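Standby load, measured properly this time

Friday, February 16, 2018

The hydro bill went up again, so I spent two evenings working out what the house draws when everyone is asleep. I used the Dafis plug-in meter, which logs to a card and has a tolerable resolution below five watts.

Method: each circuit left alone for an hour, then logged overnight. The old Madura amplifier was the worst single item at 37 watts, doing nothing.
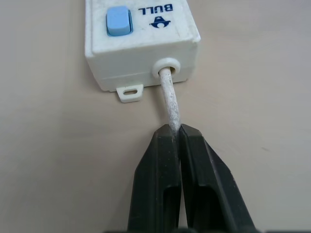
Standby draw is only worth chasing where several devices share an outlet. A television, a set-top box and a set of speakers can all be dropped together, and one motion does it. The light blue rocker switch on a white power strip is all the control hardware you need, provided you can reach it without moving furniture. I had the Kirkow timer on this job before and it drew more than the speakers did.

Annual figures, assuming the overnight average holds, came to around 680 kilowatt-hours before any changes. Henrik Mühlbauer questioned that number and he was right to — I had counted the freezer twice. The corrected total is 400.
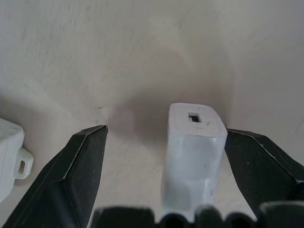
Fine scratches and grey scuffs on a pale surface.

I left the modem and the furnace controls alone. Cycling the modem nightly saves little and annoys the rest of the household.
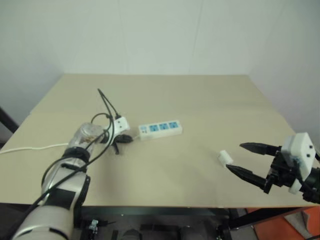
Changes made

The amplifier, the printer and the Virkow monitor now go off at night. I reran the log with the same meter and the same outlets, and the new total scales to 300 kilowatt-hours a year. 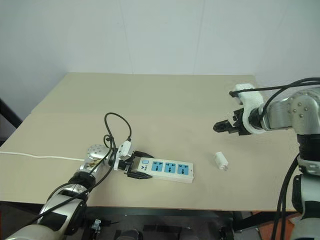

The remaining load is mostly the modem, two clocks and the garage door opener. I'll repeat the log in March, once the block heater is put away.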